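Cover the table before you start. Paper is enough for a small job, and it saves scrubbing glue off the top afterwards.

# Lining a drawer with paper

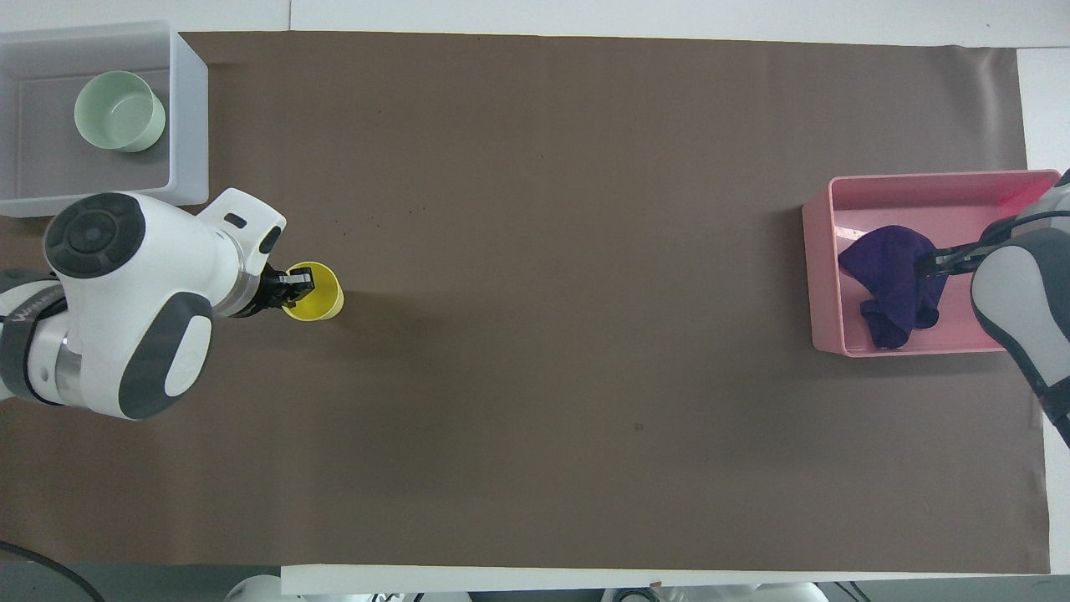
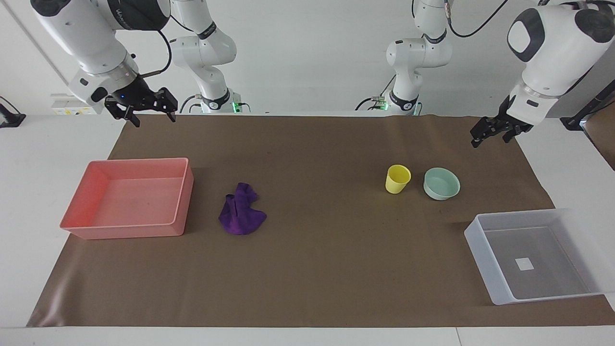 *Brown paper over a white table, in both pictures.*

You need lining paper, a ruler, a pencil, a sharp knife and paste. I use Kukik paste, but any wallpaper paste will do.

1. Take the drawer out, empty it and wipe the inside with a damp cloth. Leave it for 24 hours.
2. Measure the base at the front and at the back. Old drawers are seldom square - go by the larger figure.
3. Cut the paper 6 mm bigger on each side.
4. Crease the extra against the ruler, then try the sheet in the drawer with no paste on it.
5. Brush a thin coat on the base, working from the back. Lower the sheet in and smooth it from the middle outwards.
6. Trim the edges once the paste has dried.

If a bubble shows up, prick it with a pin and press it flat. Maite Tejada skips the paste and holds hers down with double-sided tape - worth doing if you like to change the pattern.

Thick paper will fight you at the corners. Snip it at an angle before you fold.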